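Leite 学生公寓楼 学期中安全检查表（附检查意见）
Dovbridge 校区住宿管理处

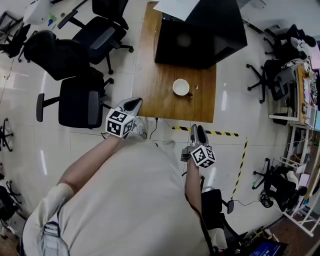

一楼公共区域：木桌，白色光面地砖

检查日期：2019年11月16日
检查人：Jussara Honorato
楼内登记床位：243
本次入室检查房间：195
需复查房间：15
工单登记：Trelliseo 报修系统，本次检查的总工单号为 1,851，各分项挂在总工单下面

填写说明
结果一栏只写“合格”“不合格”“待复查”“不适用”四种。意见栏写现场情况和处理要求。入室检查时住宿生不在房间的，检查人敲门三次后用管理钥匙进入，离开时在书桌上留一张通知单。柜子和抽屉不打开，冰箱只看插头和外壳。

一、出入口与门禁

1.1 正门刷卡器工作正常
合格。
意见：响应比上次检查时快。刷卡器外壳的螺丝已补齐。

1.2 正门闭门器能使门完全关闭
合格。

1.3 东侧门闭门器能使门完全关闭
不合格。
意见：门到最后一小段会停住，需要用手推一下才能锁上。这扇门春季已经报过一次，当时调了油压，现在又松了。这次要求更换整个闭门器，不再调整。更换之前由值班员在晚间巡楼时确认门已锁好，并在值班本上签字。

1.4 侧门无被物品顶开的情况
不合格。
意见：西侧门用折起来的纸板垫住门缝，已当场取走。门内侧的提示贴纸边角卷起，字迹还能看清，建议换新的。住在西侧一层的同学反映，从停车场搬东西进来时绕正门太远。搬运大件可以提前一天到前台登记，由值班员开门并在场看着，登记本就在前台左手边，不收费。

1.5 信箱间门锁
合格。
意见：锁芯涩，能用。下次检查时再看。

1.6 访客登记
待复查。
意见：登记本上有几行只写了来访时间，没有离开时间。前台学生助理轮班时交接不清楚。请值班长在下次例会上再讲一遍，复查时抽看一周的记录。

二、走廊与楼梯

2.1 走廊通道无堆放物
不合格。
意见：二层走廊靠近套间门口放有鞋架和一辆自行车，三层有两个空纸箱。鞋架当场请同学搬回室内，自行车贴了通知，限三天内移到楼后车棚，到期未移的由管理处代为存放，取车时要出示学生证。地垫可以放在门口，厚度以不影响开门为准。

2.2 楼梯扶手牢固
合格。

2.3 楼梯踏步防滑条完整
不合格。
意见：北楼梯二层到三层的转角处有一条翘起。已用胶带临时压住，已登记工单，要求一周内换掉。胶带不算修好，复查时如仍是胶带，按不合格处理。

2.4 走廊照明
合格。
意见：三层尽头的灯管有轻微闪烁，检查期间没有熄灭。已报修，不影响本项结果。

2.5 安全出口标志灯
合格。
意见：全部点亮。断电测试由 Skisari 在年度维保时做，本次不重复。

2.6 楼梯间门保持关闭
待复查。
意见：检查时门是关着的，但地上有一个木楔。木楔已收走。值班员说晚上洗衣的人多，有人嫌推门麻烦。会在门上加贴一张说明，下次巡楼留意。

三、消防设备

3.1 灭火器位置正确，指针在绿色区域
合格。
意见：维保标签为 Skisari 今年三月所贴，仍在有效期内。三层厨房的一具被挪到了水池旁边，已挂回原位。

3.2 走廊烟雾报警器
合格。

3.3 室内烟雾报警器无遮盖
不合格。
意见：这是本次复查房间的主要原因。有房间用塑料袋或浴帽罩住报警器，有一间把报警器从底座上拧下来放在书架上。遮盖物已全部当场取下，报警器已装回并按键测试，声音正常。按住宿协议，遮盖或拆卸报警器为严重违规，相关同学会收到书面通知，并约时间到管理处谈话。电池电量低发出提示音时，请在 Trelliseo 上报修，选“消防”类，维修人员当天上门，夜里可以直接打值班电话。

3.4 喷淋头无悬挂物
不合格。
意见：四层两个套间在喷淋头上挂衣架，一间挂了灯串。已请同学取下。喷淋头受力以后可能漏水，水量很大，楼下房间也会受影响，由此产生的清理费用由当事房间承担。去年别的楼出过一次，地毯全部换掉。

3.5 疏散示意图
合格。
意见：二层那张在玻璃框里滑歪了，已扶正。套间门背后的小图有几张缺失，已记下房号，由前台补发。

3.6 本学期疏散演习已完成
合格。
意见：九月做过一次。集合点在楼南侧草坪，不是停车场，仍有同学走错。下次演习前由各层助理在群里再发一次位置。

四、套间与卧室

4.1 床架稳固，高架床护栏已安装
合格。
意见：个别床架的插销没有插到底，已现场处理。自行升高或降低床架的同学请注意，两端要在同一格。需要帮忙的报修就行，不必自己抬。

4.2 窗户可开启，限位器完好
不合格。
意见：两间卧室的限位器被卸下，零件在窗台上。已登记，由维修人员装回，请同学不要自己装。其余窗户正常。有几间反映窗缝漏风，已另开工单，属于维修项目，不计入安全结果。

4.3 纱窗完整
待复查。
意见：一层有纱窗脱框。仓库暂时没有同尺寸的备件，采购已下单，到货日期未定。

4.4 暖气前留有空隙
不合格。
意见：入冬以后每次检查都有这个问题。床垫、衣物、纸箱不要贴着暖气片，家具与暖气片之间至少能伸进一只手臂。发现衣物直接搭在暖气上的，已请同学拿开或代为放到椅子上。套间里如果有一间特别冷，先看阀门有没有被家具挡住，再报修。

4.5 墙面无大面积可燃装饰
合格。
意见：挂布较多，面积都在允许范围内。天花板上不许挂布，有一间已当场取下。贴墙请用可移除胶条，离宿时墙皮脱落要按维修单收费。

4.6 无蜡烛、熏香、明火物品
不合格。
意见：发现未点过的装饰蜡烛。规定没有区分点过和没点过，带烛芯的都不能放。已由管理处代收，放假离校时可以领回，领取时请带上通知单的下联。

4.7 房间卫生无安全隐患
合格。
意见：多数房间可以。有的套间垃圾袋堆在中间的公共通道上，从卧室出来要跨过去。四个人合住的套间请自己商量好倒垃圾的顺序，商量不下来的可以找楼层助理。

4.8 套间内通往走廊的门可以完全打开
待复查。
意见：三层一个套间在门后放了立柜，门只能开到一半。同学答应周末移开。

五、电器与用电

5.1 插线板带过载保护
不合格。
意见：仍有普通接线板和三孔转换头。没有开关和保护的接线板不能用，前台可以借带保护的，每个房间限借一个，学期末归还。

5.2 插线板无串接
不合格。
意见：有一间串了三个，从书桌一直接到床头。已当场拔开。

5.3 无禁用电器
不合格。
意见：收到电热锅和小型取暖器。取暖器一律不允许，包括带倾倒断电功能的。房间温度不够请报修，等待期间可以到前台登记借用毛毯。咖啡机要有自动断电功能，检查时看底部标签，标签磨掉看不清的按没有处理。

5.4 冰箱直接插在墙上插座
合格。
意见：一间插在插线板上，同学在场，已改插墙上。

5.5 插座面板无破损
不合格。
意见：二层一间卧室面板裂开，里面没有露出导线。已用空白盖板封住，工单标为优先。修好之前请用对面墙上的插座。

5.6 充电中的滑板车、平衡车
不适用。
意见：未发现。规定提醒一次：楼内不许充电，也不许存放。

六、厨房与公共区域

6.1 灶具旋钮完好，停用时关闭
合格。

6.2 抽油烟机滤网
不合格。
意见：三层厨房滤网油垢厚，上次清洗的记录卡空白。要求保洁本周内拆洗并补填卡片。

6.3 厨房内无人看管的烹饪
待复查。
意见：检查时三层灶上有一锅水在烧，人不在，等了几分钟同学才回来。已口头提醒。楼内的误报警多数出在厨房，煮东西时请不要回房间。

6.4 公共冰箱食品有标注
不合格。
意见：没有写姓名和日期的食品，贴通知后过三天清理。装在自己饭盒里的也一样。

6.5 公共区域地面平整、无积水
合格。
意见：地砖无松动。雨雪天请在门口多放一块吸水垫，垫子在储物间右侧架子上，用完晾干再收。

6.6 公共区域桌椅稳固
合格。
意见：一把椅子腿松，已拿到储物间待修。桌子搬动后请放回原处，通道留够两个人并排走的宽度。

七、洗衣房与卫生间

7.1 烘干机绒毛滤网清理
不合格。
意见：最里面一台滤网几乎堵满。滤网应当每次用完就清，墙上贴了说明，不过已经褪色了，换一张大字的。机器后方的排风管由维修部门清，已约时间，届时洗衣房关闭半天，提前在群里通知。

7.2 洗衣机进水管无渗漏
合格。

7.3 卫生间插座有漏电保护，按键测试
合格。
意见：四层一个按下去后不能复位，反复几次后恢复。先记合格，请维修人员看一下。

7.4 淋浴间地面排水
待复查。
意见：二层套间淋浴排水慢，同学说已经有两周，没有报修。排水问题请早点报，不收费。如果是同学自己往下水口倒了通渠剂，请在工单里写明，维修人员戴手套的种类不一样。

7.5 换气扇
合格。

八、处理与复查安排

严重项目（报警器遮盖、喷淋头悬挂、限位器拆卸、取暖器）由 Jussara Honorato 本人复查，不另行通知具体时间。一般项目由楼层助理复查，复查前一天在门上贴单。复查仍不合格的，转住宿管理处按协议处理。

同学对结果有异议的，五个工作日内到前台填异议单，写清楚房号和项目编号（例如 4.4），不需要附照片。同一套间四位同学共用的区域，没有人说明责任时，由四人平均承担费用。这一条每学期都有人问，协议第二页有写。

代收物品存放在前台后面的柜子里，按房号排列。离校前没有领走的，寒假结束后再保留一周。

备注
三层有两间房检查时在换室友，东西没有摆好，只查了报警器、窗户和插座，其余项目留到复查时补。
四层公告栏钥匙找不到，通知暂时贴在公告栏玻璃外面。
Trelliseo 的“消防”类和“门锁”类在手机页面上排得很近，选错的工单会被退回重分，提交前看一眼。
上次检查表上的 2.3 和 1.3 当时写的是“合格”，与维修记录对不上，已在旧表上注明。

检查人签字：Jussara Honorato
值班长签字：
维修部门收件：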